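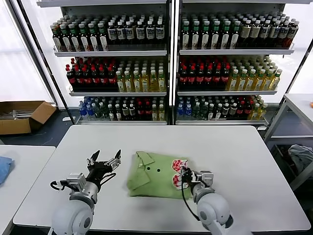
We are writing a labeling rule for two-arm folding episodes and can't agree on when an episode counts as finished. The current draft says "garment folded, both grippers clear of fabric." Two reviewers split on cases like the green polo: it is already in a rough rectangle with the collar flat, the left gripper is open and off the cloth, but the right one still has hold of the edge at the printed part. One marked it complete, the other in progress. Our July batch is 1,931 episodes and 629 are held up on this. Is there an accepted convention?
Lovisa Eklund

Tagged: robotics > data annotation > end-state criteria

Tormod Björklund
By your own draft it is in progress. Contact is still present on one side. Keep shape and contact as separate fields – shape can pass while contact fails. Set the end label at the first image where both grippers are open and off the fabric, then require 100 further images with no new contact. Also write down a tolerance for edge wrinkles, or the reviewers will split on that next.

Arnaldo Meireles
We just go by the shape. Never had complaints.

Kjell Eklund
Shape only is fine for sorting, less so for training a release. At Sestell we relabeled 792 episodes that ended with a gripper still closed. Tormod's two fields would have caught them. Put the rule version in each record.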